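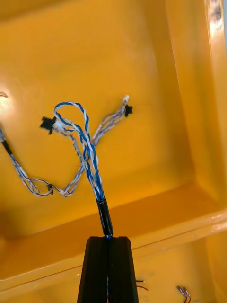 A customer wrote to us that the leads go into the bin straight and come out as one lump, and asked whether we sell them already knotted. We do not. The answers below cover storage, picking and inspection of the Carnasier range of short wire harnesses, and were last revised in August.

Search the help pages Enter keyword Go

Bins and storage

What kind of bin should short harnesses be kept in?

A smooth-walled plastic bin with a flat floor and rounded inside corners. Wire mesh baskets and bins with moulded ribs catch the edges of connector bodies. Our own stores use the Tarlow open-top bin in yellow, which also makes dark connectors and blue wire easy to find at the bottom.

How many can I put in one bin?

We pack 1000 to a carton, divided into bags. Do not empty a whole carton into one bin. One bag at a time is enough for bench work, and the rest should stay sealed until wanted.

Can I tip them in from the bag?

You can, but keep the bag low. Leads dropped from a height land across each other and the looped ends hook together. Lay the bag on its side on the bin floor and draw it back.

Is cardboard acceptable?

For transport, yes. For open storage, no. Fibres and dust from the board collect in the contact openings. Wipe plastic bins with a dry lint-free cloth before refilling and do not use furniture polish or silicone spray.

Twist and tangling

Why are the two wires twisted together?

The blue and white conductors carry a paired signal. Twisting keeps them close together over their length and reduces the noise picked up from nearby cables. It also means one lead behaves as a single bundle in the bin, which is some help when sorting.

The twist has opened up in the middle. Is the lead faulty?

Usually not. A short harness that has been folded over on itself will spread a little at the bend. Hold both ends, draw the lead straight and let it relax. If the gap remains and is longer than one full turn of the twist, put the lead aside. Do not try to restore the twist by rotating a connector – the strain goes into the crimps.

What is the best way to separate a tangled group?

Lift the group clear of the bin and lay it on a flat surface. Find a connector that is free on all sides and work back from it. Never pull on a single wire. If two leads are latched round each other at the loop, open the loop by hand and pass the connector through.

Can I put an elastic band round them?

No. Bands leave a permanent set in the insulation and perish in store. Paper tape, applied loosely, is suitable for bundles that will be used within the month.

Picking and holding

Where should a harness be held?

By the connector body or by the sleeve, whichever is nearer. Holding by the bare wires is acceptable for moving a lead a short distance, but not for plugging in.

What is the black sleeve for?

On Carnasier leads it covers the point where the wires leave the termination and limits how sharply they can bend there. It is not a handle for unplugging. Sleeves that have slid along the wires can be eased back with finger and thumb. Split ones cannot be repaired.

How tight can the loop be?

Keep the inside of any bend at least as wide as a pencil. The finished length is 172 mm on the standard lead, so there is normally no need to fold it more than once.

Inspection

What should I check before fitting?

Look at the connector latch, then the contacts, then the sleeve. Nicks in blue insulation are harder to see than nicks in white, so turn the lead under a lamp. A small pale mark on the outside of a black housing is generally moulding dust and wipes off.

Some connector parts are cloudy and not clear. Does it matter?

No. The natural nylon used for these parts is whitish and semi-translucent, and it varies slightly between batches. Yellowing all over is a different matter and suggests storage in sunlight.

How many matings are they rated for?

That depends on the connector and not on the wire. Papadopoulos, who assemble the leads for us, cycle samples from each batch and send a test sheet with the delivery. Ask for it by batch number.

Ordering and returns

What is the smallest quantity?

One bag. The price changes at 1000 and again at 3000. Mixed lengths do not count together towards the break.

Can I return opened bags?

Unopened bags only, in the original carton. Dastska will exchange leads found faulty on inspection, opened or not, if the batch label is sent back with them.

Do you keep other colours?

There are over 317 combinations of wire colour, length and connector on the list. Blue and white is held in stock. Most others are made to order and the lead time is given on the quotation.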